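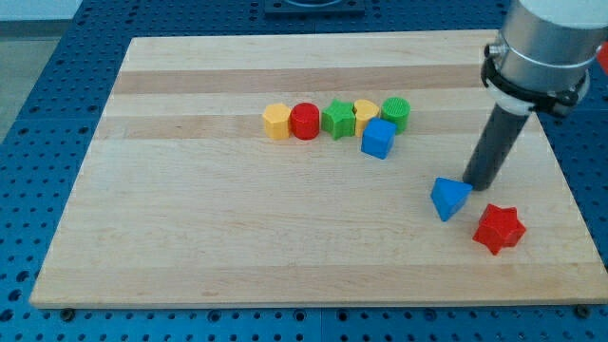
Shape-sorter blocks on the glued-strip board, mid-sort. Blue perforated table underneath.

Cleaning, Checking and Sorting Shape-Sorter Blocks on a Board

This page covers the routine for secondhand plastic shape-sorter blocks: washing, edge inspection, light sanding where needed, and matching blocks into complete sets. It assumes mixed blocks from more than one toy. If all of your blocks came out of one box, skip step 4.

What you need

A flat board, light in color, large enough to hold one set with space between rows
A basin and mild dish soap
A soft nylon brush (a toothbrush works)
Two dry towels
Wet/dry sandpaper, 800 grit
Calipers or a steel ruler
The sorter lid or box, if you have it
Pencil and paper

The board matters more than it would seem. A white countertop hides pale blocks, and a patterned tablecloth makes small nicks hard to find. Plain wood gives enough contrast for red, green, blue and yellow. Mine is made of glued strips, and the seams between strips give a straight line for checking that a base sits flat. Sand and oil a new board before use and let it cure fully. Oil that has not cured will transfer to the plastic.

Step 1. Wash

Fill the basin with lukewarm water and a small amount of soap. Do not use the dishwasher. Hollow blocks can take in water through the mold seam, and some older plastics warp on the drying cycle.

Brush along the ridges, not across them. Ribbed and finely textured sides hold dirt in the grooves, and a sideways stroke pushes it deeper. On stars, work the brush into each inside corner. On hearts, do the notch between the lobes last. Rinse in clean water.

Shake each block next to your ear. If you hear water, set it seam side down on a towel overnight. A block that still has water in it the next morning should be thrown out.

Step 2. Inspect

Stand the blocks on the board with a flat face down. Go over each one with a fingertip, following the top edge all the way around and then each vertical corner. Feel for:

Raised flash along the mold line
Tooth marks with a sharp lip
Cracks running in from a corner
Separation at the seam

Raised flash and shallow tooth marks can be sanded. Cracks and open seams cannot be repaired safely for a toy that goes in the mouth. Discard those blocks.

Look at the block against the board as well. One that rocks on a flat surface has either a warped base or a burr underneath. Turn it over and check for the burr first.

Step 3. Sand

Wet the 800 grit paper and wrap it around a pencil for inside corners, or around a flat eraser for straight edges. Use light strokes in one direction. Stop as soon as the lip is gone — the paper leaves a dull patch, and a larger patch will pick up dirt faster. Never sand the full side of a ribbed block. The ribs are part of its outside dimension, and removing them makes the block loose in its hole.

Wash the block again after sanding and dry it.

Step 4. Match

Color is a poor guide to which set a block belongs to. Manufacturers reuse the same few colors, and one set may repeat a shape in two of them. Use height, texture and width, in that order.

a. Line up the candidates in one row, sides touching or close to it.
b. Lower your eye to the level of the board and look along the tops. Blocks from the same set are usually the same height, but confirm with calipers. From a standing position, two cylinders can look different in height when they are not.
c. Compare the side texture. Fine ridges and coarse ribs normally point to different molds.
d. Measure the width at the widest point and write it down.

Blocks that have not been checked yet stay off to the side, clear of the row. Uriel Palacios, who sorts for the Favwood toy library, keeps hers in the front right corner and works from the left. Any fixed arrangement will do if you keep to it.

Step 5. Test the fit

Pass each block through its hole in the lid. It should drop under its own weight with a little play. Test multi-sided prisms in every rotation. A star that fits in one position and catches in the others has a bent point.

Also try each block in the wrong holes. A worn cylinder that goes through the cube opening will frustrate a small child less than an adult expects, but note it on the set card.

Storage

Use a mesh bag. Sealed plastic tubs trap moisture from any block that was not completely dry. Write the shape list on a card and put it in the bag with the set.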